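5.2 The lid that was never there

Of the failures logged on the Vesura task set, the one that cost us the most sleep involved no collision and no damaged part. The policy reported success on an episode in which the gripper had closed on air, lifted air with great care, and set the air down on the pan. The log scored it as one of the cleanest runs of the week.

We traced the fault to two decisions, each sensible when made. The first was a grip check, written by the second author for the Bisten trials, which treated any finger gap above 4 mm as an object held. The lid knobs used in those trials were thick. The second was a change to the cable routing, after which the fingers stopped short of fully closing whenever the wrist was turned far to one side. The gap they left was 5 mm. The check was satisfied, and so, for longer than we care to admit, were we.

Jinlong Cheng found the error by watching the recordings, a method we had hoped to avoid by writing the check. Of 1000 episodes, the lid tasks had to be scored again by hand.
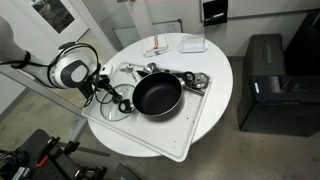 Figure 4. Lid task, Prerkside room: gripper above the glass lid, pan alongside.

False grips were most common when the lid lay flat beside the pan. Depth readings on clear glass are poor, and the planner tended to settle on the silver rim, the one part of the lid it could see with any confidence. The knob, a black loop standing up from the glass as in Figure 4, was the part we wanted it to hold. Approaches aimed at the rim brought the wrist into the bad range; approaches aimed at the knob mostly did not. Sidra Afridi's revised check compares motor current before and after the lift and ignores the finger gap altogether. It has so far declined to believe in any lid that was not in the gripper, though it remains doubtful about teaspoons.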